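How to prepare a used metal mailbox for custom painting

Many customers send us a mailbox that they want painted with a family name, a fish, flowers or a house number. Some of them like to do the preparation at home, and this lowers the price of the job. On this page I explain how we do it at Filix, so you can do it in the same way. You need one free afternoon and one night for drying.

What you need
Dish soap and a soft brush
Sandpaper in two grades, medium and fine
A wax and grease remover (we use the one from Kang, but others are good too)
Masking tape
Gray metal primer in a spray can
Gloves and a dust mask

Step 1. Take it apart
Remove the flag, the door and the name plate if there is one. Put the screws in a small bag and write on it what they are. If a rivet holds the flag, do not drill it out. Cover the flag with tape and leave it in place.

Step 2. Wash
Wash the box inside and outside with warm water and soap. Pay attention to the seam under the roof, where old pollen and spider webs collect. Rinse well and let it dry completely.

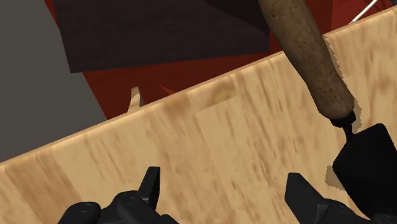

Then wipe all the outside surfaces with the grease remover. Use a clean cloth and turn it often. After this step please wear gloves, as fingerprints can show later under the clear coat.

Step 3. Sand
Begin with the medium paper on rust and on loose paint. You do not have to reach bare metal everywhere. Old paint that holds strongly can stay, but it must become dull. Finish with the fine paper, and go over the edges with a light hand. Wipe off the dust and use the grease remover one more time.

Step 4. Prime
Shake the can for 2 minutes. Spray outdoors in the shade, or in a garage with the door open. Make thin coats and wait between them as the can says. If you see a run, let it dry, sand it flat and spray again. In August the primer can dry before it reaches the metal, so work in the early morning.

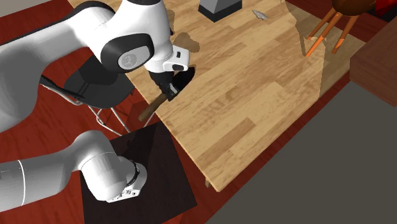

Can I send a plastic mailbox that I prepared in this way?
Plastic needs a different primer, so please only wash it and leave the rest to us.

Step 5. Pack and send
Leave the primed box overnight. Wrap it in clean paper first and bubble wrap second, because bubble wrap directly on new primer leaves small circles. Put the screws and the door in the same carton, and add a paper with your name and order number. Our workshop is in Pukcombe, and the full address is in your order confirmation. We look at the primer when the box arrives and write to you within 5 days if something needs to be corrected.

Page updated 16 Apr 2021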